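Export Practice II – Handout 6
Terms of sale, customs value and the point where risk passes 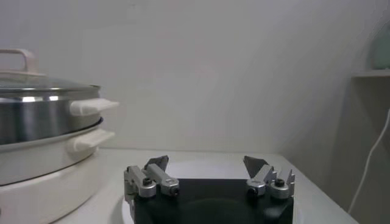
A quoted export price means very little until the term of sale is attached to it. The same figure can cover the goods at the factory door, the goods on board a ship, or the goods delivered to the buyer with all duty paid. Students often treat the three-letter term as a shipping detail and leave it to the forwarder. It should be settled with the price, as it decides who books the carriage, who insures, who clears customs and who bears the loss if the cargo is damaged on the way. A small appliance such as a two-tier electric hot pot, with a steel pot body, a glass lid and a white base, is a useful product to keep in mind when working through the terms. The unit value is low, the carton is bulky for its value, and the glass lid makes the passing of risk a practical question.

1. Cost and risk

Each term fixes two points: the point up to which the seller pays, and the point at which risk moves to the buyer. In the E, F and D groups these points largely coincide. In the C group they do not. Under CIP the seller pays carriage and insurance to the named destination, but risk passes when the goods are handed to the first carrier. A buyer who reads "carriage paid to Skirnport" as "seller's risk to Skirnport" has misread the contract.

EXW – seller makes goods available at own premises. Buyer handles loading and export clearance.
FCA – seller clears for export and hands over to the buyer's carrier at a named place.
FOB – sea freight only. Risk passes once goods are on board.
CIF – sea freight only. Risk as FOB; seller pays freight and minimum insurance.
DAP – seller bears cost and risk to the named place, ready for unloading. Buyer pays import duty.
DDP – as DAP, with import clearance and duty for the seller's account.

FOB is widely used for containers and is poorly suited to them. A container is normally handed over at a terminal before loading, and the seller remains at risk for a period in which he has no control over it. FCA is the better choice. The usual objection concerns letters of credit, where the bank asks for an on-board bill of lading. See Mulder's reading, section 2.

2. Customs value

Duty is normally charged on the transaction value, meaning the price paid or payable, with certain additions. Whether international freight and insurance are included depends on the importing country. Some charge duty on the CIF value and some on the FOB value. The rate printed in the tariff is therefore not comparable between two markets until the base is known.

Worked figures (Trenine to Gutis, one pallet):

Goods, FCA Trenine: 666
Freight: 106
Insurance and handling: 38
Value including freight and insurance: 810

At a duty rate of 10 percent, duty is 81.00 on the full value and 66.60 on the goods alone. Assume here that the handling charge arises before import and is part of the dutiable value. Charges for transport after import may be left out if they are shown separately on the invoice.

3. Origin

Preference under a trade agreement depends on where the goods originate, and shipment from a partner country does not by itself confer origin. Check the product rule for the tariff heading. Most rules take one of two forms: a change of heading, or a ceiling on non-originating materials. Simple packing or labeling will not meet either. The exporter must keep supplier declarations for the full retention period – a buyer's customs office may ask for them long after the sale.

4. Case for seminar

Thorlacius sells kitchen goods to a distributor in Skirnport on CIP terms. The consignment arrives with 78 cartons wet. The carrier's receipt at Trenine is clean. Prepare short notes on the following:

Who bears the loss between the parties
Who claims on the policy, and which documents are needed
How the position changes under DAP Skirnport
Whether the distributor may withhold payment

Groups led by Aileen Dimaculangan and Ashraf Ramadan take the seller's side. Groups led by Brynhildur Nørgaard and Milan Mulder take the buyer's. Two pages at most, with the term written out in full, including the named place and the version of the rules.

Reading: Ó Conaill, course notes, parts 4 and 5; Mulder, "Handover at the terminal", sections 1 to 3.

P. Ó Conaill, revised 9 May 2018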